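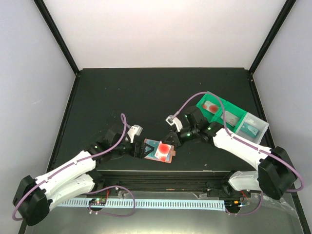
Two arms over the tabletop, the left one holding a translucent card with a red spot.

Skondenport Auto Service Desk
Ticket: Driver seat belt slow to retract, warning light on intermittently
Opened Monday by Rasa Rebane
Status: Closed

Customer complaint, as written on the drop-off form: "Driver's belt does not go all the way back. Have to feed it in by hand or it gets caught in the door. The airbag light comes on some mornings and goes off again by itself. Passenger belt is fine."

Vehicle is a Cirneck four-door sedan, second owner. No accident history that the customer knows of. Customer says the belt has been getting slower since last winter and the light started in September.

8:40 a.m., R. Rebane
Checked the car in and moved it to bay 2. Light was off at check-in. Pulled the driver's belt all the way out and let it go. It retracted about halfway and stopped. Belt locks when pulled sharply, so the locking part of the retractor is working. Buckle clicks and releases normally. Webbing feels stiff and a little sticky on the lap section. No cuts or fraying.

9:15 a.m., Radek Zeman
Scanned the restraint module. One stored code, driver buckle switch circuit, high resistance, not current. No codes for the airbags or the belt tensioner. Saved the freeze data to the ticket before clearing anything. Please do not clear codes before saving, we lost the history on the last one of these.

9:50 a.m., Radek Zeman
Two problems here, I think, and they should be treated separately. The slow belt would not set a buckle code. Starting with the belt because it's the simple one.

Pulled the webbing out to the end and clamped it so it would not run back. Washed it with mild soap and warm water, wiped it down, and left it clamped to dry. No solvent, no bleach, no silicone on the webbing. A lot of dirt came off. There was also a brown ridge of old residue inside the upper guide loop on the pillar. Cleaned that with a damp cloth wrapped around a plastic trim tool.

11:30 a.m., Radek Zeman
Webbing dry. Took the clamp off. Belt now goes back fully but hesitates for the last few inches. Checked the lower pillar trim and found it was not seated. The top clip was missing and the panel was leaning on the webbing where it comes out of the slot. Somebody has had this panel off before. Ordered the clip from Iglesias, arriving this afternoon.

1:10 p.m., Radek Zeman
On to the light. Followed our usual safety steps: ignition off, battery disconnected, waited the full time in the service manual before touching any yellow connector. Moved the seat all the way back first so I could get at the harness without power.

The connector under the driver's seat was only partly pushed in. The lock tab was up. Terminals are clean, no green, no heat marks. The harness tie that should hold it to the seat frame is gone, so the connector moves every time the seat slides. Reseated it, pushed the lock down, fitted a new tie with enough slack for full seat travel.

1:25 p.m., Montserrat Aranda
Spoke with the customer. She had the seats out for carpet cleaning at another shop in the summer. That fits with both the clip and the connector. She asked if we were going to replace the whole belt assembly. Told her not unless it fails the checks. A new assembly would be over 200 in parts and I don't want to quote it if she doesn't need it.

3:05 p.m., Radek Zeman
Clip in, lower trim seated. Belt pulled out and released 22 times, full return each time. Battery back on, code cleared. Slid the seat front to back with the scan tool connected, buckle latched and then unlatched. Reading steady in all positions. Light comes on at start, goes out as it should.

3:40 p.m., Jarosław Śliwiński
Road test done. Hard stop in the back lot, belt locked and released. No light, no code after three restarts.

4:15 p.m., Montserrat Aranda
Customer picked up. Charged for diagnosis, one clip and labor. Asked her to come back if the light returns and not to store anything under the driver's seat. Mileage is nearly 4,000 past the last service, so I offered her an oil change. She will call.

Follow-up, Bogdan Makowska
Called the customer the next week. Belt is good, light has not come back. Closing.

Skondenport Auto Service Desk | Contact the service desk | Records kept in Clisico | All rights reserved | Back to top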